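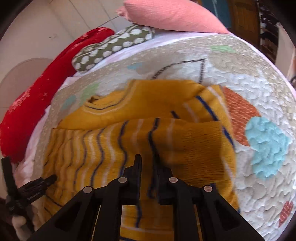

## Gripper fault: what we found and what changes

In June the left finger on one of our hand-held grippers started closing late. The right finger moved when the trigger was pulled and the left followed a moment after, so anything soft got pushed sideways before it was held. Knitwear was the worst. Socks and ribbed cuffs rolled over on themselves and slipped out, and the session log filled up with dropped items.

The tool was one of the units on the Skikadley project, which covers picking up and folding household textiles. It had done 1,150 grasps since its last service. The schedule calls for a check at 1,000, and that check was missed. The counter had been reset when the firmware was updated in the spring, so the service reminder never came up.

The first guess was software. Two afternoons went into the trigger calibration before anyone took the finger assembly apart. Inside the lower left joint there was a wad of yarn fiber wound around the pin, packed hard enough that it had to be cut out with a blade. The pin itself was scored. The right side had some lint in it but moved freely.

There was also one minor injury. While the finger was sticking, an operator pushed on it with a thumb to free it, with the trigger still held. It let go and closed on the thumb. The skin was bruised and not broken. It was written up the same day and the operator was back on the next shift.

Dankwa supplied a new pin and bushing. With those fitted, the gripper went through 50 test grasps on mixed knits and dropped none. Before the repair it had been dropping one in 5.

Please note the following for all textile work:

- Release the trigger and unplug the tool before touching a finger or a linkage. This applies to a quick wipe as well.
- Check all the joints for fiber at the start of each session and again at the midpoint. Use the plastic pick in the drawer, not a knife.
- Write the grasp count on the paper card at the end of each shift. Don't rely on the on-screen counter for now.
- If one finger lags the other, stop and tag the tool. Don't finish the batch.

The 81 recordings made with the faulty unit have been set aside on the Stondus drive and should stay out of the training set until they have been reviewed. Spare pins are on order, and the other grippers will be opened and cleaned as they come in for charging.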